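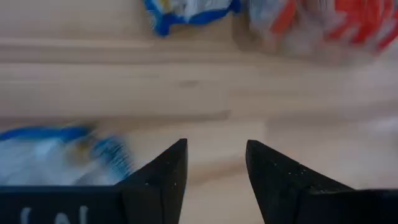 Minutes of the owners' meeting, Resivden building, March

Present: Odette Besnard (chair), Yannick Besnard (minutes), the owners of flats on the street side and the courtyard side, one person from Heltach for points 1 and 2 only.
Excused: the owner of the top flat, who sent her vote in writing.

The meeting was opened at 18.30. The minutes of the last meeting were approved with one correction: the gutter on the courtyard side was repaired at the cost of the building, not of the ground floor owner.

1. Condition of the outside walls

Heltach presented its inspection of the rendering. The north wall is in the worst state. The render has come away from the blocks under the windows of the second floor, and water enters behind it when the rain comes from the side. The south wall has only fine cracks and can be left until the next painting.

Yannick Besnard asked if the damp in the stairwell comes from the same place. Heltach thinks yes, but cannot promise it before the old render is taken off. The owners asked that this sentence is written in the minutes.

2. Choice of covering for the north wall

Two solutions were discussed. The first is new render, the same as today. The second is timber boards from Trokoline, fixed on battens with an air gap behind. The surface to cover is 171 square metres in both cases.

Render is cheaper to put up but it must dry for a long time between the coats, and the scaffolding stays longer. With the boards the work is faster, and one damaged board can be changed alone. Several owners were worried about the colour, as untreated timber becomes grey and not always in an even way. Heltach answered that the boards can be delivered already oiled, but the oil must be renewed.

Odette Besnard reminded the meeting that the town must be informed if the appearance of the building changes - this is the case with the boards, and not with the render.

Vote: boards accepted, with 3 votes against. Heltach will send a corrected quotation which includes the window sills and the closing of the air gap against mice. Heltach left the meeting.

3. Scaffolding and access

The scaffolding will stand on the side passage. The bicycles must be moved to the cellar before the work starts. The owner of the ground floor agrees that the workers pass through his garden, if the hedge is protected and the gate is closed each evening.

4. Money

The deposit for Heltach is 2,000 euros and will be paid from the reserve. The rest will be called from the owners in 2 parts, according to the shares. One owner asked for a longer delay. Odette Besnard will speak with her separately.

5. Other matters

The paint for the front door will be Machala, satin, in the same green as now. The outside lamp near the bins does not switch off in the daytime - Yannick Besnard will look at the sensor.

To do:
Odette Besnard: declaration to the town, letter to the neighbours about the side passage.
Yannick Besnard: sample boards from Trokoline, lamp, notice about the bicycles.

The meeting was closed at 20.15. The next meeting will be fixed when the corrected quotation has arrived.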